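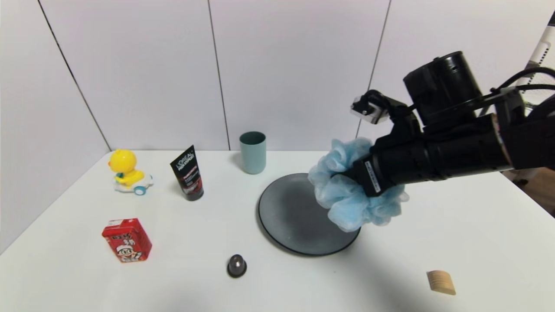 5. Ajustar la pinza con objetos blandos

Si has llegado hasta aquí, el brazo ya se mueve, los motores responden y los dedos abren y cierran sin rozar. Ahora viene mi parte favorita (y la que más tardé en hacer bien en casa): enseñarle a la pinza cuánto tiene que apretar. Yo uso el firmware Trorus 2 con la placa controladora Manetti, pero los pasos valen también si montaste la versión antigua; solo cambian de sitio un par de menús.

Antes de empezar

Necesitas una mesa clara y despejada por los bordes, el portátil a mano y unas cuantas cosas de casa. No compres nada. Una esponja de malla de las de ducha es estupenda para esto, cede por todas partes y nunca se agarra dos veces igual. Añade algo duro y pequeño, un bloque de madera por ejemplo, y algo plano como un plato.

PRECAUCIÓN: ten el botón de parada al alcance de la mano que no usas para el ratón. Suena tonto hasta el día en que lo buscas detrás de la pantalla.

5.1 Cierre sobre la esponja

1. Enciende la controladora y espera al pitido doble. Si solo pita una vez, vuelve a la sección 4, hay un motor sin identificar.
2. Abre la pestaña Pinza y pon el límite de par en 200. Ese número no tiene unidades, es la escala interna de Trorus, no le des más vueltas.
3. Lleva el brazo a mano hasta la esponja, con un dedo a cada lado y la muñeca baja.
4. Pulsa Cerrar y deja que pare sola.
5. Sube el brazo despacio, un palmo más o menos, y mantenlo quieto unos segundos.

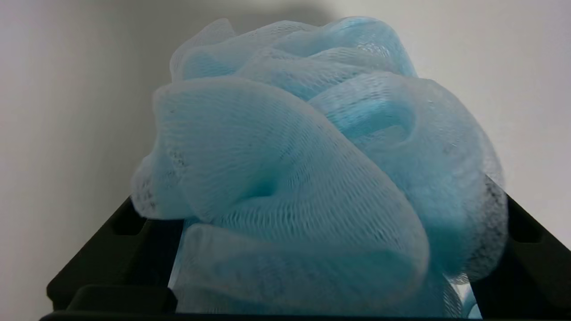 Con la malla conviene coger cerca del centro, donde está fruncida. Si pillas solo un volante de fuera, la pinza da el agarre por bueno y luego la esponja se va descolgando poco a poco. A mí me pasó media tarde entera y le eché la culpa al par, cuando lo único que hacía falta era bajar más la muñeca antes de cerrar.

6. Si se escurre, sube el par de 11 en 11 (es el salto mínimo que acepta el menú) y repite desde el paso 3.
7. Cuando aguante, guarda el valor como perfil «blando».

Nota: la cámara de la muñeca va a quedar casi tapada por la esponja. Es normal y no afecta a este ajuste, que solo mira la corriente del motor.

5.2 Aproximación a piezas pequeñas

Con las piezas duras el problema es otro: la puntería. Los dedos acaban en punta y, si llegas torcido, la punta empuja la pieza y te pasas el rato persiguiéndola por la mesa.

1. Abre la pinza del todo.
2. Baja hasta que en la cámara de la muñeca veas las dos puntas y la pieza a la vez.
3. Corrige de lado, nunca en diagonal, hasta que la pieza quede entre los dedos. Entonces baja y cierra.
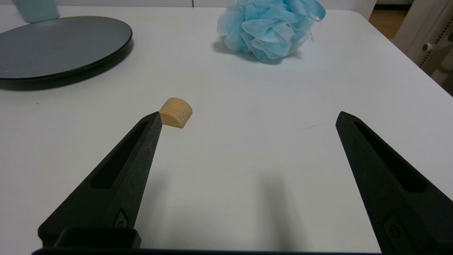 Vista desde la muñeca: el bloque sigue junto a la punta izquierda, falta corregir de lado.

Si ves algo así, para y no cierres todavía. Mueve la pinza hacia el lado de la pieza hasta centrarla – con un poquito suele bastar – y sigue bajando. Guarda este segundo ajuste como perfil «duro», con el par bastante más bajo que el otro; la madera no se hunde y el motor se calienta enseguida si insistes.

PRECAUCIÓN: no dejes la pinza cerrada sobre una pieza dura más de 7 segundos seguidos mientras pruebas. Mis primeros dedos impresos en filamento Tamura se abrieron por la ranura justo así. Los de ahora son Waltine y van mejor, pero tampoco quiero tentar a la suerte.

5.3 Comprobación final desde la cámara alta

1. Manda el brazo a la posición de reposo y espera a que salga por completo del encuadre.
2. Reparte los objetos por la mesa con espacio de sobra entre ellos. La pinza abierta ocupa mucho más de lo que uno se imagina.
3. Pulsa Capturar fondo.

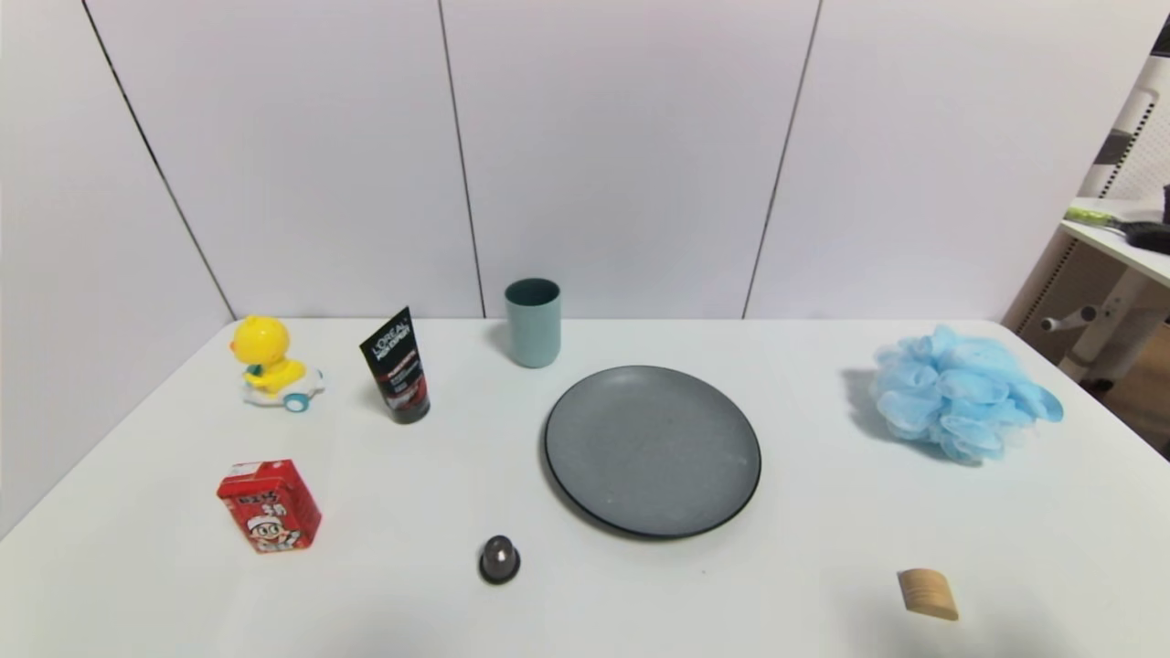
A partir de esa captura el programa compara todo lo demás, así que procura que la luz no cambie. Yo bajo la persiana y enciendo la lámpara del techo, y me olvido de las nubes. Si mueves la mesa, aunque sea un dedo, ¡toca capturar otra vez! Los perfiles de la pinza no se pierden, tranquilidad.

Nota: los objetos altos mejor al fondo. Puestos delante, el antebrazo los barre al entrar desde el lado derecho.

Con los dos perfiles guardados y el fondo capturado puedes pasar a la sección 6, donde grabamos el primer recorrido completo.

Última revisión de esta sección: 28 jul 2021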